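Lesezeit: 3 Minuten
Kategorie: Anleitungen › Heimnetz & WLAN

Drolent Mesh einrichten, Teil 2: Satelliten koppeln und aufstellen

Die Basisstation läuft, die LED leuchtet weiß – jetzt kommt der Teil, der richtig Spaß macht!
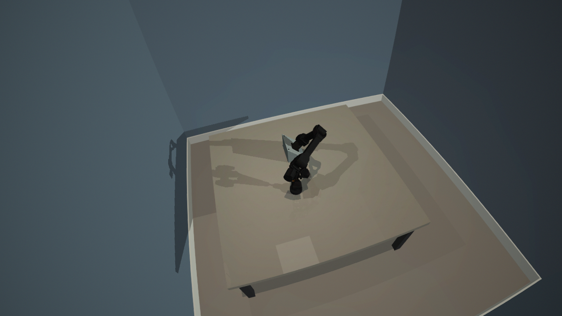

Mit den Satelliten wächst euer WLAN nämlich in jedes Zimmer, und das Koppeln geht wirklich flott. Ihr braucht dafür die App »Jorkley« auf dem Handy und den Gerätecode von der Unterseite des Satelliten.

1. Satelliten für die Kopplung in denselben Raum wie die Basisstation stellen und einstecken. Der endgültige Platz kommt später dran.

2. Warten, bis die LED blau blinkt. Das kann bis zu 40 Sekunden dauern, also bitte nicht gleich wieder den Stecker ziehen.

3. In der App »Gerät hinzufügen« antippen und den neunstelligen Code eingeben (Nullen sind durchgestrichen, das O kommt nicht vor).

4. Dem Satelliten einen Namen geben. »Flur oben« hilft euch später deutlich mehr als »Satellit 2«!

5. Sobald die LED dauerhaft weiß leuchtet, ausstecken und am Wunschort wieder anschließen.

6. In der App unter »Verbindung« den Signalwert ablesen. Drei Balken sind prima, bei einem Balken den Satelliten ein Stück näher an die Basis rücken.

Hinweis: Am besten steht der Satellit frei auf einem Regal, ungefähr auf halber Strecke zwischen Basis und Funkloch. Metallschränke, Aquarien und Fußbodenheizungen schlucken erstaunlich viel Signal. In unserem Testhaus in Wesach hat ein Umzug vom Schuhschrank auf die Fensterbank gereicht, und plötzlich lief der Videoanruf auch im Dachzimmer – herrlich!

Achtung: Während eines Firmware-Updates (LED gelb) das Gerät nicht vom Strom trennen. Nur das mitgelieferte Netzteil verwenden. Geräte nicht abdecken und nicht im Freien betreiben, auch nicht unter dem Vordach.

Höhenlage: Der Betrieb ist bis 2000 m über dem Meeresspiegel zugelassen.

Wer noch einen alten Llewellyn-Repeater im Netz hat, schaltet ihn vor Schritt 1 aus. Beide Systeme vertragen sich seit dem Update vom September zwar besser, beim Koppeln kommen sie sich aber weiterhin in die Quere.

Weiter geht es in Teil 3 mit dem Gastnetz und den Zeitplänen für Kinderzimmer.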